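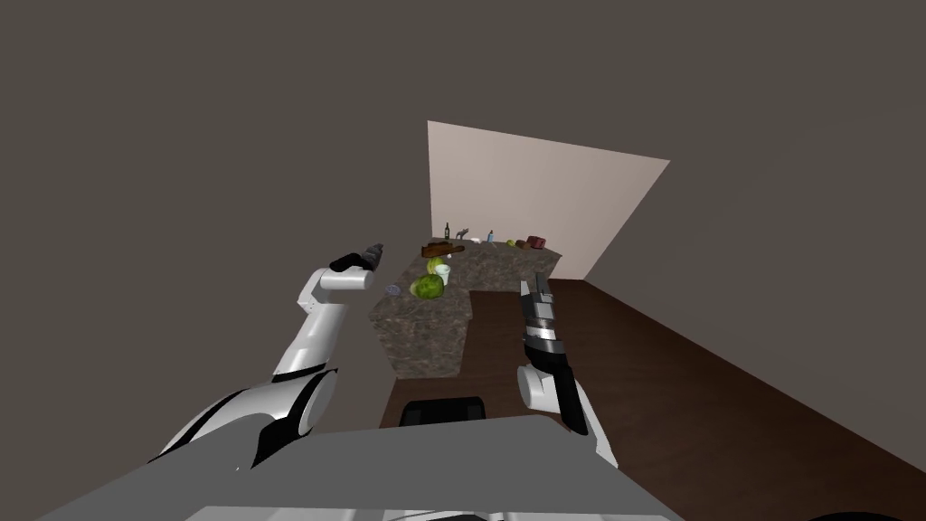 Run 254 was the one where I stopped pretending I had homework in any other class.

Our club room at Stusurcombe Tech closes at nine, but the simulator doesn't care what time it is, so I'd brought my laptop back to the dorm and was sitting on the floor with cold noodles (again!) watching our robot think. We call it Druketti. The kitchen belongs to the contest people at Skuvau, and every team gets the same granite counter and the same groceries, and a judge script that takes points off if you so much as breathe on the bottle.

"Just go for the fruit," I told it. "The little ones. Please."

The task card said tray first. My teammate had written the tray code in February, back when we were all still speaking to each other, and then she moved over to the Vandenberghe team and left me 600 lines with exactly 2 comments in them. One said "fix this." The other said "sorry."

I read that second one a lot, that fall.

So I hit go. The left arm started to move, and I swear it hesitated, the way you do at a party when you're deciding who to talk to. Then it swung wide and knocked the cabbage clean off the counter. We'd been calling it a cabbage, anyway. My roommate had always voted melon.

It rolled across the floor for 33 seconds. I sat there and watched the whole thing, laughing so hard I had to put the noodles down, and then I picked up my phone and texted her for the first time in months.

"Your tray code hates vegetables," I wrote.

The three dots came up right away.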